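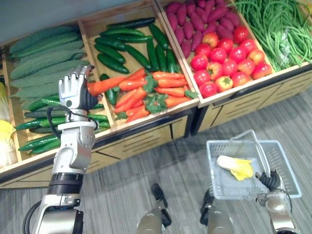 The Return of the Loose Vegetable

By the time the Mockus market opens at eight, the produce stand has already been filled once and straightened twice. The carrots take the longest. They come in with their tops on, and the tops catch on everything.

Mockus is a small grocery with 33 kinds of vegetables on a good day, nearly all of them sold loose. It gave up bagged carrots last May. Sales dipped for a few weeks, then came back, and the store now sells 230 pounds of carrots a week.

The change meant new furniture. The old metal racks were made for bags and trays, and round things rolled off them. The replacement came from Livon, a two-bench woodshop across the river that had mostly built bookcases. It is pale wood, divided into compartments, with raised edges to hold the piles in and grooves along the front panels. The price was $698 a section, delivered.

Filling it is a matter of habit. Cucumbers can go lengthwise if there is time, or crisscrossed if there isn't. Bitter gourds are stacked in rows, which keeps the ridges from getting scuffed. Carrots go in any way they fit. By noon the piles have begun to mix — a cucumber ends up in with the carrots, and it usually stays there until someone buys it.

Bitter gourd was the surprise. The store ordered one case as a trial from Grosier, its wholesaler, and expected to throw half of it out. It was gone by Saturday. Shoppers who had been driving to the Zalta district for it started coming in on weekdays, and they bought napa cabbage on the same trip.

Loose produce does ask more of the shopper. A carrot with a fresh top should feel firm from end to end, and the greens should be cut off at home before it goes in the refrigerator. A cucumber should have no soft spots near the stem. Bitter gourd is best when it is still green; yellow patches mean it is ripening, and the seeds will be hard.

Waste has gone down, though by less than the store hoped. Last year it threw out 274 pounds of cucumbers, most of them in two hot weeks when the cooler was down. The trimmings go to a chicken farm on Tuesdays.

A third section of the stand is on order from Livon. It will hold onions and potatoes.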